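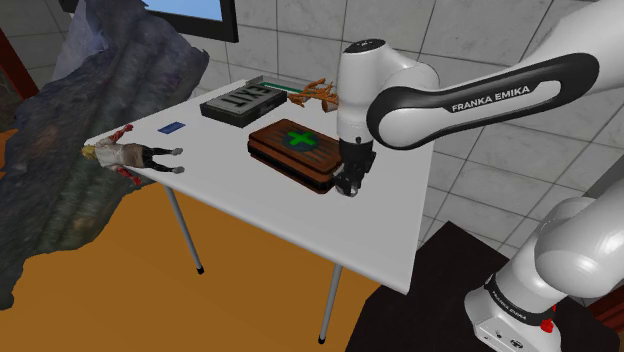 Linux Systems Administrator, Flestwood office

Category: Jobs / IT and Open Source

Durdale is looking for a systems administrator to join its infrastructure team. The post is full time and permanent, based in Flestwood, with 2 days a week from home once you have settled in.

We run 94 servers, nearly all on Debian, and 64 desktops that staff use every day. You will look after updates, backups and user accounts, and help move our old mail server to new hardware in July. The team shares an on-call rota and each turn is paid.

You should be at ease on the command line, able to write and read shell scripts, and used to keeping notes that other people can follow. Some knowledge of Ansible would help. We don't ask for a degree or a certificate. If you learnt by running machines at home, tell us which distributions you used and what you did with them.

You will report to Naledi Oosthuizen. Annual leave starts at 25 days plus bank holidays.

Send a CV and a short covering letter to Anel Potgieter in the staff office. Interviews will be held by video call and last an hour.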